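Home | Our Story | Classes | Play Table Kits | Visit | Contact
Search the site... Go
Filed under: Who We Are

About Tikeo

Tikeo began with a folding table, a few clear bins and a box of play fruit that our founder, Svetozár Zeman, had been meaning to give away for years.

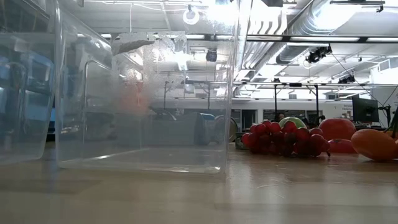 He never did give it away, and we're so glad! These days we run pretend-market and sorting sessions for little ones in our bright room on Hillirau Street (ring the bell marked Menon, the old name is still on it), and grapes, apples and the like are still what the children reach for first. We like see-through bins very much around here. A child can peek in from the side, find what she's after and see where it goes when it's time to tidy up, and so can the grownup helping her.

Our collection has grown to almost 1000 pieces, all of it washed and sorted by hand, and we lend it out in kits to 40 preschools between here and Skendska. Groups stay small, never more than 10 children, from age 3 and up. Grandparents are very welcome, and there's usually coffee on by the time the first family has found the coat hooks.

If you'd like to come and see us, stop in any morning except in August, when we close to repair the kits.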